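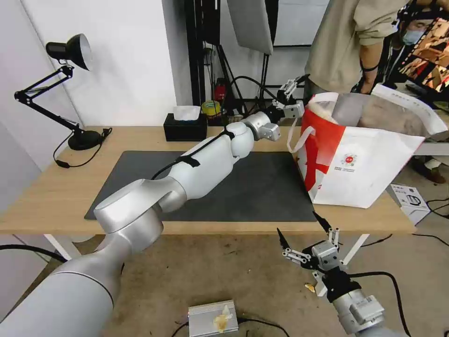 Forums > Packaging and Waste > Fibre and Board > Composting coated fibre at site scale

tsala_26
We run a 200 litre in-vessel unit at the Brirkum office. Canteen waste plus whatever takeaway packaging staff bring in. Plain fibre breaks down. Lined board comes out as film with shreds attached. Is anyone getting lined cups through a unit this size?

Noltora_ops
No. We stopped accepting them in July last year. Core temperature held at 59 degrees and the lining was still intact at screening. Cups go in a separate sack for the cup collector, lids off.
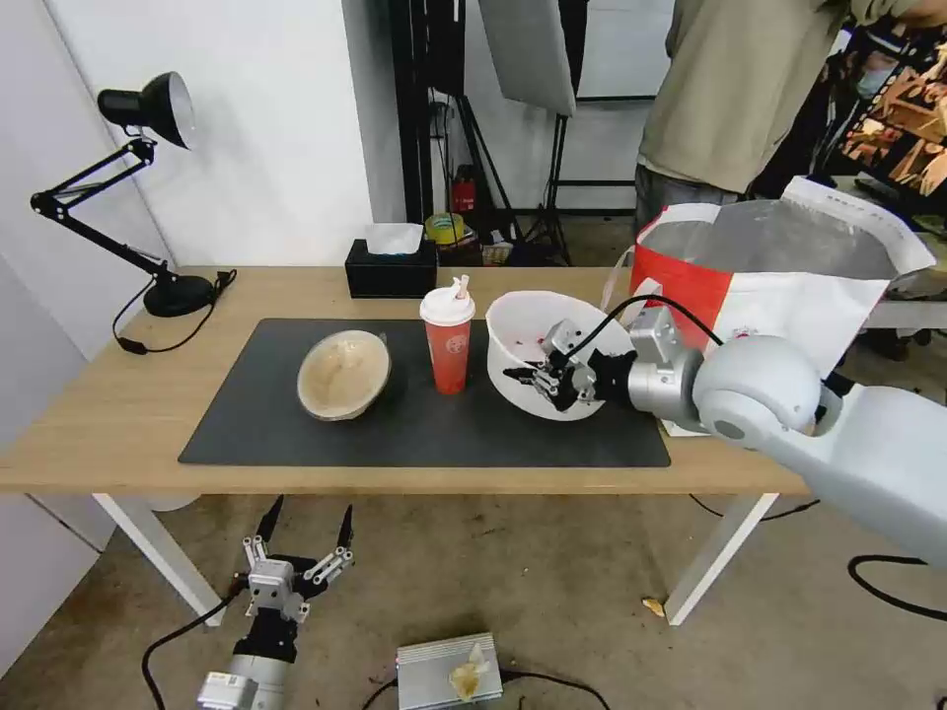 What moisture level should the mix be at before loading? Keep it between 50 and 60 per cent by weight, and add dry woodchip if a squeezed handful drips.

So-ying Lu
I disagree with Noltora_ops on temperature. 59 is fine if it is held long enough. Most small units are emptied too early. What was your retention time?

Noltora_ops
26 days, then maturation in a covered bay. Longer retention would mean a second vessel, and I can't justify that for cups.

tsala_26
Ours is shorter than that. The supplier (Bredema) says the lining is compostable but the certificate refers to industrial conditions only. Food residue is a separate problem: sauce in bowls is acceptable, oil in quantity is not.

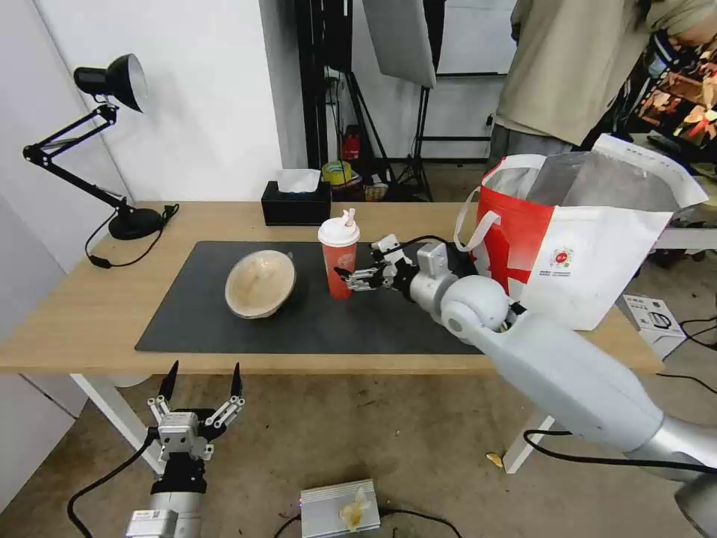
Ghumman_FM replied that retention was a distraction and particle size mattered more. They shred everything to 2 cm before loading and the lined board still needs a second pass.

So-ying Lu
Shredding lined board spreads fragments through the batch if the lining fails to break down. You then can't screen them out. I would rather have whole cups I can pick off the belt.

Ghumman_FM
Only if the lining is conventional plastic. Ours isn't.

So-ying Lu
And how do you check that at the bin?

Ghumman_FM
We control purchasing. Outside cups go in general waste.

tsala_26
We can't control purchasing, so I'll pull lined items at the bin and run plain fibre only. Will post screening weights after the next batch.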